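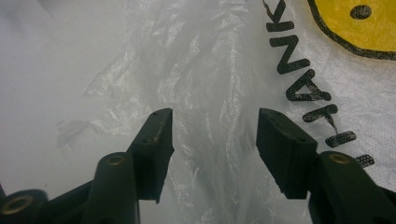 Home & Household > Kitchen storage > Plastic bags

What to do with a big pile of thin plastic shopping bags?

Posted in September by Leltivgate
1,179 views

I have ended up with far too many thin plastic bags and would like to hear how other people store them, and what they do with the ones they can't use. Mine are the milky white crinkly kind, like the one in the photo with the yellow smiley face and the black lettering. They came from my mother's place when we packed up her kitchen. She kept every bag she was ever given and I brought the lot home in two boxes, which are now on the laundry floor.

I would like to use them up and not throw them out in one go. We have a small bathroom bin and a kitchen caddy, so I can get through a few a week. The trouble is storing the rest. I tried stuffing them into one larger bag on the back of the pantry door, but it gets fat and the door won't close. When I pull one out, four come with it.

What I want to know:

Is it worth folding them flat, or is that a waste of time?
Do they go brittle if you keep them for years? A few from the bottom of the box left white flakes on my hands.
Can they go in the kerbside recycling? My council's website only says "no soft plastics" and doesn't say where else to take them.

I rent, so I can't screw anything to the wall. The cupboard under the sink has a gap 22 cm wide beside the pipe, and I could put something in there.

3 replies

Liesl Lehner
Member, 200 posts

Folding is worth it if you do it in front of the television and stop when you're bored. I did a whole drawer of them that way last winter.

Lay the bag on a table and pull the side creases out so the handles line up. Smooth it from the bottom towards the handles with the side of your hand. If you go the other way the air stays in and it puffs up again. Fold it lengthwise in half, then in half again, so you have a long strip. Start at the bottom end and fold the corner over to make a triangle, then keep turning the triangle up the strip until you reach the handles. Tuck the last bit into the pocket. Very crumpled bags won't make a neat triangle the first time. I put those under a chopping board overnight and they are easier the next day.

I get 40 into an ice cream tub. Stand them on edge like files so you can take one without disturbing the others. A tub that size would go in your gap beside the pipe, but check there's no drip first.

On the flakes, yes, they do break down. Some kinds are made to fall apart and they'll do it in the cupboard as well as anywhere else. Once a bag is shedding bits I wouldn't keep it or put food near it. Put the flaky ones inside a good bag, tie it and bin it. Give the boxes a wipe out with a damp cloth too, as the bits get everywhere and stick to your sleeves.

Don't put any in the kerbside bin. They wrap around the sorting equipment. Ring the council and ask about drop-off points. Ours had one at the transfer station that wasn't on the website.

Keogh
New member

Don't bother folding. Empty tissue box, push them in one at a time, pull out the top. Been doing that for years. When the box is full I stop keeping them.

Tasik
Member

I agree with Liesl about the flaky ones. I don't fold into triangles, I roll them. Flatten the bag, fold it in three lengthwise, lay the next one so it overlaps the handles of the first, and roll them up together. You end up with a roll that feeds out one at a time, like the bags in the fruit and veg section. It needs a container with a hole in the lid. I cut one in a coffee tin lid, and put tape around the edge of the hole because it was sharp enough to tear the bags.

For your two boxes I would sort before doing any folding or rolling. Make one pile for bags with no holes, which are fine as bin liners. Bags with small holes are fine for wrapping shoes in a suitcase, or for padding if you post parcels. Anything sticky or smelly goes out. To check for holes, fill the bag with air, twist the top and squeeze it a bit. You'll hear it. I wouldn't check by filling with water unless you're outside.

Ask around before you bin the spare good ones, too. The op shop on Bestlow Road takes clean bags at the counter, or did when I dropped some in. Phone first, because they stop taking them when the back room gets full.

If there are small kids or pets in the house, get the boxes up off the laundry floor in the meantime.

Reply from Leltivgate

Thanks all. The gap under the sink is dry so I've put a tub in there and made a start with the triangles. My first few were terrible. I went through one box tonight and nearly half were flaking, mostly the ones from the bottom, so there are fewer to store than I thought. Will ring the council tomorrow about a drop-off. Tasik, do you tape the inside of the lid as well or just the top?

Tasik

Both sides. Fold the tape over the edge.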